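Bevitz plank flooring, eight months in

I put the Bevitz click-together planks down in our corner shop in Tuldale last August, and I said I'd write them up once they'd been through a winter. They have now been through one, with all the grit and salt that comes in on people's boots, so these are my notes.

The shop is long and narrow, with the door at the street end and the coolers along the back wall. The old floor was sheet vinyl that had lifted at the seams and split in front of the till. I looked at tile and decided against it on price and because we couldn't close for a week. Dong-geon Han, who did our counter a few years back, had used Bevitz in a café and suggested I get a sample box.

Samples first. The box has six short pieces and costs nothing if you pick it up from the dealer. The colours on the website are not reliable. What they call Driftwood looked grey on my screen and came out nearly pink under our lights. I ended up with a mixed one called Jesov, which varies a lot from plank to plank. My wife thought it was too busy. It does hide dirt between moppings, and she has come around to it.

We needed 29 boxes, including the extra for cuts. The total with underlay and trim was $1513 before tax. Delivery was to the curb only, and the boxes are heavy enough that I'd book a second person for the day.

Installation took Dong-geon and me two nights and a Sunday. The long edges go together easily. You angle the plank in, press down, and it clicks. The short ends are fussier and want a rubber mallet, and if you hit them without a tapping block you will chip the corner. I chipped four before I stopped being stubborn about it. The instructions say to leave the boxes open in the room for two days beforehand, and we did that.

The subfloor matters more than the brochure lets on. Ours had a dip near the stockroom door that I thought we could get away with. We couldn't. The planks there flexed when you stepped on them, and after a month one joint started clicking. I pulled up that section in the fall, filled the dip with levelling compound and relaid it. It has been quiet ever since. If you have a dip, fill it first.

For cutting, a hand saw works but gets tedious. I borrowed a jigsaw for the notches around the shelving uprights and the door frames. The underlay came from Alcantara Building Supply in a single 100-foot roll. It tears if you drag shelving over it, so lay it as you go.

Floor and shelves: 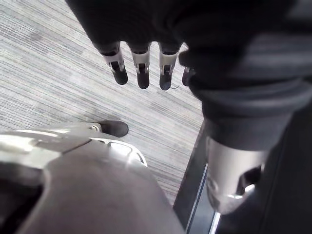
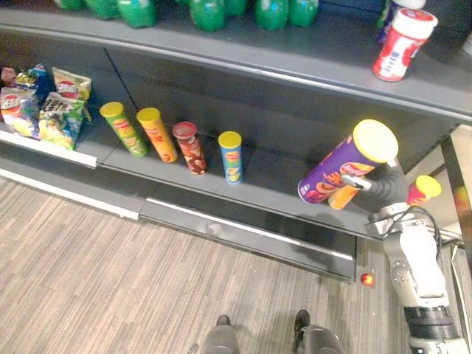
Wear has been better than I expected. The stretch from the door to the till gets nearly all the traffic, and it has a slight dullness compared with the planks under the magazine rack, but you have to crouch to notice. There is one real scratch, from a pallet jack with a stone stuck in its wheel, and I don't blame the floor for that. Pop has been spilled on it more times than I could say. It wipes up, and the joints haven't swelled anywhere.

Salt is a different matter. It leaves a white film that plain water just moves around. A bit of vinegar in the bucket takes it off. Bevitz sells its own cleaner, which I tried, and it left the floor streaky. I wouldn't buy it again.

It's louder than the vinyl was. Hard shoes and cart wheels carry, and the first week I kept looking up thinking somebody had dropped something. You get used to it, though if there's an apartment under you I'd pay for the thicker underlay.

My one proper complaint is the trim. The transition strip at the front door is held down with a plastic track, and ours popped out twice before Christmas. The dealer replaced it both times without any argument, but the third one is the same design. I've since screwed it down through the face and covered the screw heads. A metal strip should be in the box for anything sold as commercial grade.

The warranty is worth reading before you buy. Commercial use gets a much shorter term than a house does, and you have 90 days from purchase to register or it lapses. I registered online and it took five minutes, but the confirmation went to my junk folder.

I've kept two spare boxes in the stockroom, and when the back hallway gets done it will be in the same planks, with a metal strip bought separately.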